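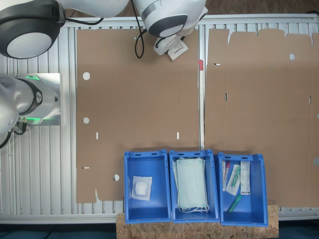 Pikard is a link checker for hand-edited web directories. It reads the HTML pages of a directory, extracts every outgoing link, requests each one and writes a report that an editor can work through. The parser does as little as it can. Each page is reduced to plain records with a URL, link text, category and line number, and nothing is nested or combined at this stage. The two cardboard box blanks lying side by side on the slatted table are in the same state as those records: flat, unfolded, with all the panels still in one plane. Any structure the report needs is built later from the flat list.

Pikard: Checking Links in a Course Directory
Project report, Web Services and Tools
Ileana Lazăr
Submitted 15th June

1. Background

The Jultosberg directory is a set of static pages listing resources on HTML, style sheets, server scripting and page testing. Students add entries by sending a short form to the editor, who pastes them into the right page by hand. There is no database. The directory has 17 category pages and, when the project began in April, it held 1687 links.

Entries are never reviewed after they go in. Sites close, move to new hosts or change their file names, and a link that worked when it was added may lead to an error page or to something unrelated. The editor learned of this only when a reader wrote in. The project goal was a tool the editor could run from the command line, with a report short enough to be read in one sitting.

2. Requirements

The following requirements were agreed with the editor before any code was written.

- The tool must not change the directory pages. It only reads them.
- It must run on the department server, Drikier, with no packages beyond the standard library.
- It must not send requests to the same host in quick succession.
- A link must fail in two separate runs before it is reported as dead.
- Redirects must be listed apart from failures, with the old and new addresses.
- The report must be a single HTML file that works without scripts.

The two-run rule came from an earlier script called Bárány, written by a previous class. Bárány reported every failed request from a single run. Many of the hosts were only down for maintenance, and the editor stopped using it.

3. Design

Pikard has four parts: the parser, the queue, the fetcher and the report writer. They pass plain text files to each other, one record per line, so any step can be rerun alone.

The parser handles the usual faults in hand-written HTML. It accepts attribute values without quotes, mixed-case tag names and anchors that are never closed. For an unclosed anchor, the link text ends at the next block-level tag. Relative links are resolved against the page address and then skipped if they point inside the directory.

The queue sorts records by host and then deals them out in rotation. Identical URLs in different categories are fetched once and the result is copied to each record. Fragments are removed before the comparison.

The fetcher sends a HEAD request first. Some servers reject HEAD or answer it wrongly, so any reply of 403, 405 or 501 is followed by a GET request for the same address. The connection is closed once the headers and the first block of the body have arrived. A request is abandoned after 13 seconds. Redirects are followed up to a fixed limit, and a chain that returns to an earlier address is recorded as a loop.

Each record ends up in one of these states:

ok: final reply in the 200 range
moved: permanent redirect ending in an ok reply
temporary: temporary redirect ending in an ok reply
dead: 404, 410 or failed name lookup, in both runs
unsure: timeout, server error or refused connection

Temporary redirects are left out of the default report. The editor can turn them on with a switch.

4. Report layout
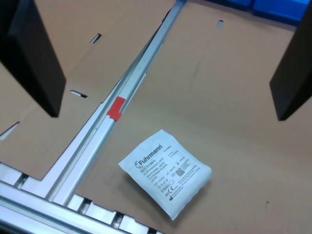
The report page is a table with one row per link that needs attention, grouped by category and sorted by line number. The first version used pale yellow for "unsure" and pale orange for "dead". On the lab monitors the two shades could not be told apart, and neither stood out well from the white page. The gauze pouch on the cardboard has the advantage the early table lacked, a bright white item on a tan background that can be found at a glance even though the item is small. The second version sets the whole table on a light tan ground and gives rows that need action a white cell with a dark border. The state is also printed as a word in that cell, so the report can be read in a text browser or on paper.

Long URLs caused a separate problem. In a fixed-width column they either ran over the next cell or stretched the table past the window. The report now shows the host name and the last part of the path, with the full address in the link itself. Two of the browsers used for testing ignored the column widths until the table was given an explicit width of its own.

5. Testing

The parser was tested on a folder of deliberately broken pages. Each page contains one fault and has a matching text file with the expected records. Two faults remain unsolved. A comment that contains a double hyphen can end too early, and a base tag placed in the body is ignored.

The fetcher was tested against a small local server that returns a chosen status code, delay or redirect for each path. This made it possible to check timeouts and loops without sending traffic to outside hosts. One error was found this way. When a redirect gave a relative address, the fetcher resolved it against the original page instead of the redirecting one. Every such link had been marked dead.

Image links were tested on a separate page, where anchors wrap a picture and have no text of their own. The parser takes the alt text as the link text. If there is none, it uses the file name.
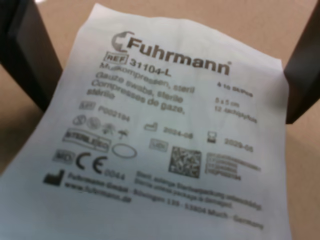
Fig. 3. White paper packet with the Fuhrmann logo, held by two gripper fingers.

6. Limitations

Pikard judges a link by its status code. A host that answers 200 for a missing page, with an error message in the body, is recorded as ok. Comparing the page title with the stored link text was tried, but it flagged too many good pages whose authors had changed a title slightly. The code is still in the source tree and is switched off.

Parked domains are missed for the same reason. The editor asked for a list of known parking hosts that could be matched after a redirect. The matching is done, but the list is kept by hand and will go out of date.

The tool does not read robots.txt. It requests only addresses that the directory already links to, though some site owners may still object. Support should be added before Pikard is used on other directories.

7. Running the tool

The program takes the path of the directory folder and the name of the report file. Results from the previous run are kept in a file named last.txt in the working folder. Deleting it resets the two-run rule, and the next report will list no dead links. A sample settings file is included with the source on Drikier, under the course account.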